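Folding shirts in June

I do the shirts on the dining table now. The ironing board still exists, but it lives behind the freezer and getting it out takes longer than folding one shirt, so it stays there until somebody has a wedding.

The laundry basket this time had 20 things in it, which is a normal load for us when the weather is warm. Most were T-shirts and those take no thought. The slow ones are the soft shirts with real sleeves. They came out of the Zitach dryer twisted up, with one arm inside out, and if I put them straight in the drawer they look like that all week.

I put the cream cloth on the table first. It was my aunt's, it has a bit of grip to it, and a shirt doesn't slide off the way it does on bare wood. Then I spread the shirt out, pull the corners to get the creases moving, and find the sleeves. My neighbor Áine Noonan folds hers in the air, standing up, against her chest. I have tried it and mine come out as a ball.

The slate-blue one gave me the most trouble. The cloth is soft and it bunches as soon as you let go of it.
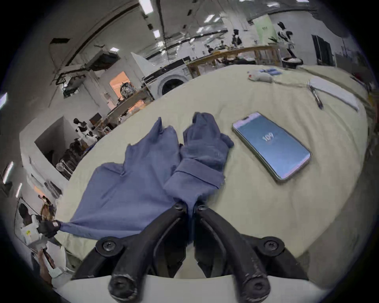 What I do with the sleeves

Collar away from me, front side down. I fold one side in toward the middle of the back, then lay that sleeve straight down so the cuff points at the hem. Then the other side the same way. If the sleeves cross you get a lump in the center and the pile leans.

After that I bring the bottom up in 2 folds. Sarla Khurana at work says thirds are better for deep drawers, and she may be right, but ours are shallow. They came with the house in Wastthorpe and nothing tall fits in them.

I smooth each one with the side of my hand before it goes on the pile. The slate-blue shirt went on top so it wouldn't get squashed.

Socks are still in the basket. I'll get to them after supper.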